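Kusell opens storage and truck depot in Clumisach, drops the booking fee until September

March 2020

Moving company Kusell has opened a depot in Clumisach, its first outside Pescombe, with 720 storage units and a truck yard behind. Doors opened this morning. Line at the counter by lunchtime, mostly people asking about prices.

The site is the old carpet warehouse on the Pescombe road. Empty for years, roof redone over the winter. Units are on two levels with a freight elevator between them, and there is a covered loading bay at the back so a truck can be emptied without everything getting rained on.

Three sizes of unit. The smallest takes the contents of a one-bedroom apartment if you stack well, the largest a family house without the garage stuff. Rent is monthly. Minimum stay is one month, and after that you pay by the week, so anybody stuck between a sale and a purchase isn't paying for days they don't use. Kusell used to charge full months only at Pescombe and got a lot of complaints about it. That rule goes there too, starting now.

The booking fee is dropped at both depots until the end of September. That is the fee for holding a truck and crew on a set date, and it was the thing people grumbled about most. You still pay a deposit. You get it back if you cancel 14 days or more before the move, half of it if you cancel later than that, nothing on the day itself.

Trucks: 23 based at Clumisach, a mix of small box trucks you drive yourself and larger ones that come with a crew. Self-drive needs a regular license and a card in the same name. Crew trucks go out in two slots, early morning and just after noon. The early slot goes first, always, so call ahead if you want it. End of the month is the worst time for both, when leases run out all over town and everybody wants the same two days.

The company says it has hired 27 people for the site, packers and drivers mainly, plus a small office staff. More jobs posted over the summer if demand holds. Applications at the counter, on paper for now, the online form is not working yet.

Packing materials are sold on site as well. Boxes, tape, paper, mattress bags, those tall cartons with a rail for clothes. Unused boxes can be brought back flat for a refund as long as they haven't been taped. Used ones can be left in the bin by the side door and other customers are free to take them - a decent way to save money if you get there early in the day.

One thing to watch. The contract has a list of things that can't go into a unit or on a truck. Paint, propane, gas cans, anything with a pilot light still lit, plants, food that spoils. Staff at the counter said paint is the one that catches people out. It gets left in the shed til the last hour, then there is nowhere for it to go. The town recycling center takes it, but only with a lid on and the label readable.

Insurance is the other. Basic cover comes with every move and pays by weight, not by what a thing is worth, so a light item that cost a lot gets you very little. Full value cover is extra and has to be signed for before the truck is loaded. Boxes you packed yourself are covered for loss and not for breakage unless the box itself shows damage. Read that part twice.

Parking has been the sore point locally. Residents on Štefanec Street, which runs along the side of the yard, objected last year to trucks waiting with engines running. The permit now says no trucks on Štefanec Street at all, in or out by the main road only, and no loading before seven in the morning. Some people on the street say they would rather have had the warehouse stay shut. Others said they were glad to see lights on in there again. A sign with the yard's phone number is going up at the corner for anybody who wants to complain about a truck.

Customers can park inside the gate for free while loading, up to two hours. After that the gate staff will ask you to move. Access to units is six in the morning until ten at night with a code, seven days a week, office hours are shorter. Lose the code and you need to show photo ID at the office, so don't lose it at nine in the evening.

Kusell also put out a short checklist for people moving this spring, handed out at the door and worth keeping. Book the truck before you give notice to the landlord, or at least check the date is free. Measure the couch and the doorway. Change your address with the bank and the post office the week before, not after. Empty the fridge two days ahead, defrost it overnight with a towel underneath, leave the door propped open. Number the boxes as you go and keep the list in your pocket and not in one of the boxes. Tape screws and brackets in a bag to the furniture they came from. Heavy things in small boxes, bedding and lampshades in big ones.

Kitchens take longest, according to the crews, and are nearly always left for last. Start with the things you use once a year. Plates go on edge, not flat, with paper between. Glasses upright and stuffed with paper. Bottles of oil and vinegar leak, tape the caps or give them to a neighbor. Keep out one pan, a kettle, mugs and a can opener, and put them in the car with you along with medicines and the phone chargers.

Moves from Clumisach to Pescombe are priced as local, by the hour with a two hour minimum. Anything further is a fixed quote after a home visit or a phone call. Get the quote in writing and check if stairs are included, a third floor walk-up adds to the bill and so does a long carry from the curb. Pianos and safes are quoted seperately.

The Pescombe depot stays open with the same hours as before. Customers with a unit there can transfer to Clumisach without a new contract, though they have to pay for the truck or do the move themselves. The wait list for large units at Pescombe should clear in the next few weeks as people switch over.
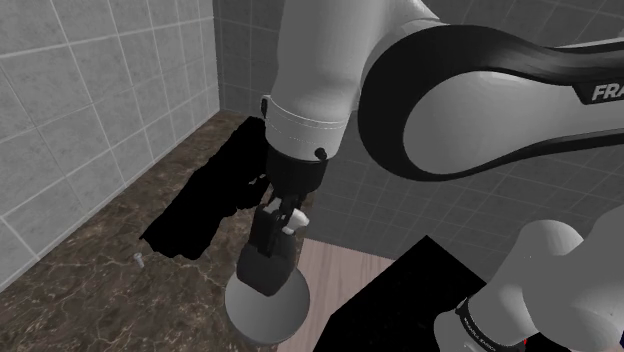
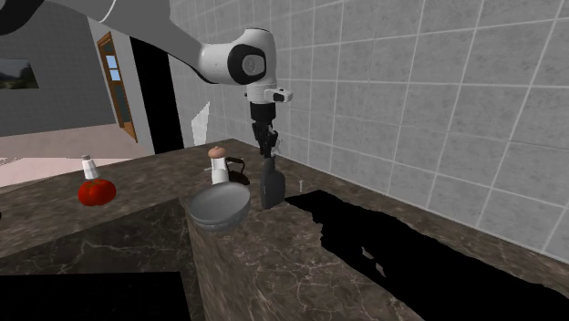
Can I book a truck without renting a storage unit?

Trucks and units are booked separately, so you can take one without the other at either depot. Bring your license and a card for the deposit, and ask for the cancellation terms in print before you sign.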